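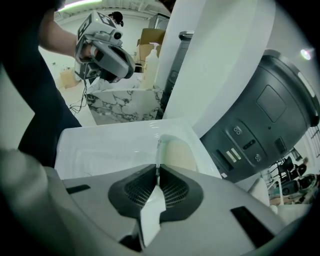
Home | Vacancies | Workshops | About us | Contact

Print this page | E-mail this page

Soap maker's assistant (part time) at Bistero

Bistero is a small soap workshop with a shop in the front room. We make bar soap by the cold process, and since last May we also make bath salts and a shaving soap which sells better than we expected. We are now looking for one person to help us in the workshop and, when it is busy, at the counter.

The position is for 18 hours in a week, divided over three mornings. Monday is always one of them, as on Monday we cut the bars that were poured before the weekend. The other two mornings we can discuss. Work starts at 8 and we are quite strict with this, the oils are already melting at that time.

What you will do

You will weigh oils and butters, prepare the molds, cut and stamp the bars, and turn them on the drying shelves. One normal batch gives 119 bars, and all of them must be wrapped by hand in paper with the label on the correct side. This is slow work and we do not want to hide it. Some people find it restful and some people cannot stand it after one hour, so please think which kind you are.

You will not work with lye in the first 2 months. After that Divya Palaniappan, who is responsible for production, will teach you, and you will do it only together with her until she signs your training sheet. Goggles, gloves and apron we provide. Shoes must be closed, please bring your own.

In the weeks before the winter holidays we also prepare the gift boxes for Kushnir, our biggest customer. In that period we may ask you for one extra morning, which is paid the same as the others.
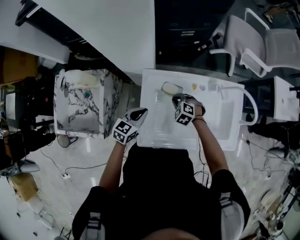 What we ask from you

You do not need experience with soap. More important for us is that you write down every weight at the moment when you weigh it, and that you tell us if you made a mistake. A spoiled batch we can grate and use again, but only if we know what is inside. You should be able to lift a 40 pound bucket of oil to the height of a table. If you have asthma or an allergy to perfume or nuts, please speak with us before you apply – we use almond oil almost every day.

For the counter you need to speak English well enough to explain to a customer what is in the soap. Other languages are welcome.

What we offer

A contract for one year with the possibility to continue, paid holidays, and soap for your own home (the bars with ugly corners, they wash just as well). The workshop is on the ground floor, behind the Dririmex paint store. The bus stops in front, and there is a place for bicycles in the yard.

How to apply

Please send a short letter and a list of your previous jobs to Yamuna Lobo, by e-mail or on paper. A photo is not necessary. In the letter tell us which mornings are possible for you and when you could start. We invite suitable people for one paid trial morning, and we answer to everybody, also if the answer is no.

Print this page | E-mail this page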